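Graue Kisten offen oder mit Deckel? Kellerregal, 34 cm Fachhöhe

Forum > Haus & Werkstatt > Ordnung

kellerkind_mo
13. Januar 2021, Beitrag #1
Moin, schnelle Frage. Keller wird neu gemacht, Regal steht schon (Jalldale, das tiefe). Fachhöhe 34 cm. Brauche Kisten für Schrauben-Kleinkram, Kabel, Farbdosen, Weihnachtszeug usw. Kartons fliegen raus, die sind unten alle weich geworden.
Jetzt: offen oder Deckel? Und lohnt grau/Industrie oder tuns die durchsichtigen ausm Baumarkt?
Danke schonmal, muss bis zum Wochenende bestellen

rostlaube
Beitrag #2
Deckel. Immer Deckel. Keller = Staub = Spinnen. Hab die Vulon in 24 cm Höhe, stapeln sich super, Deckel klickt. Nachteil: Preis.

tantegretel
Beitrag #3
Genau andersrum. Hatte Deckel, liegen jetzt alle hinterm Regal. Wenn man jedesmal die Kiste rausziehen, Deckel ab, wühlen, Deckel drauf machen muss, lässt mans halt und legt das Zeug obendrauf. Offen und gut. Bei 34 Fachhöhe nimmst du 20er Kisten, dann kommt man von vorne noch mit der Hand rein.

rostlaube
Beitrag #4
@tantegretel und die Spinnen?

tantegretel
Beitrag #5
Die wohnen bei mir mietfrei. Weihnachtszeug von mir aus mit Deckel, der Rest nicht.

V. Besnard
Beitrag #6
Farbdosen bitte nicht tief in die Kiste! Einlagig, Etikett nach oben oder Farbe aussen auf den Rand malen. Hab letzten September eine komplette Kiste ausgeräumt um am Ende das falsche Weiß zu haben.
Zu durchsichtig vs. grau: die durchsichtigen von Negi sind mir bei Frost gesprungen, Keller war allerdings auch die Garage. Graue sieht man nicht rein, dafür beschriften. Kreppband hält nicht, nimm richtige Etiketten.
Gruß, Valentin Besnard

kellerkind_mo
Beitrag #7
Ok das mit den Farbdosen ist gut, danke. Frost ist hier kein Thema, ist beheizt nebenan.
Tendiere zu grau. Aber offen sieht doch immer nach Rumpelkammer aus oder?

pappnase77
Beitrag #8
Rumpelkammer ist es wenn alles durcheinander drin liegt, egal welche Kiste. Ich hab 6 offene graue, pro Kiste ein Thema. Kabel in einer, Schleifpapier in einer, fertig. Kleinkram wie Schrauben gehört da eh nicht lose rein, dafür Einsätze oder Gläser.

rostlaube
Beitrag #9
Naja "pro Kiste ein Thema" hält bei mir genau zwei Wochen. Da liegt dann der Dübelkram bei den Kabeln. Mit Deckel sieht mans wenigstens nich

tantegretel
Beitrag #10
Das ist doch kein Argument, Mensch

pappnase77
Beitrag #11
Die Form meine ich, rechteckig, grau, oben komplett offen: 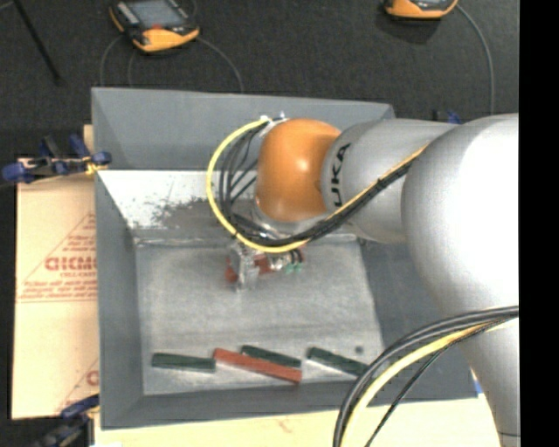 Kategorie: Kisten, Boxen & Behälter

Auf gerade Wände achten beim Kauf. Die konischen von Grorine verschenken unten Platz ohne Ende, und im Regal kippeln sie beim Rausziehen. Griffe an der kurzen Seite, sonst steht man blöd davor. Und vorher die Tiefe vom Regal messen, aussen, nicht innen!

kellerkind_mo
Beitrag #12
Ah ja, so eine hatte ich im Kopf. Kippeln wär nix, das Regal steht eh schon leicht schief.

V. Besnard
Beitrag #13
Regal erst ausrichten, dann Kisten. Füsse unterlegen dauert fünf Minuten. Und an die Wand schrauben wenn Farbe rein soll, die ist schwer.
Bei den konischen widersprech ich übrigens: leer kann man die ineinander stellen. Wer umzieht freut sich.

pappnase77
Beitrag #14
Wer zieht denn mit Kellerkisten um

V. Besnard
Beitrag #15
Ich. Dreimal.

rostlaube
Beitrag #16
Bleib bei Deckel. Aber macht ihr mal.

kellerkind_mo
Beitrag #17
So, bestellt: graue offen, 20 cm, gerade Wände, und für Weihnachten zwei Vulon mit Deckel. Etiketten auch. Regal hängt morgen an der Wand, Dübel such ich noch, die sind in irgendeinem Karton.

tantegretel
Beitrag #18
Bei den Kabeln, wetten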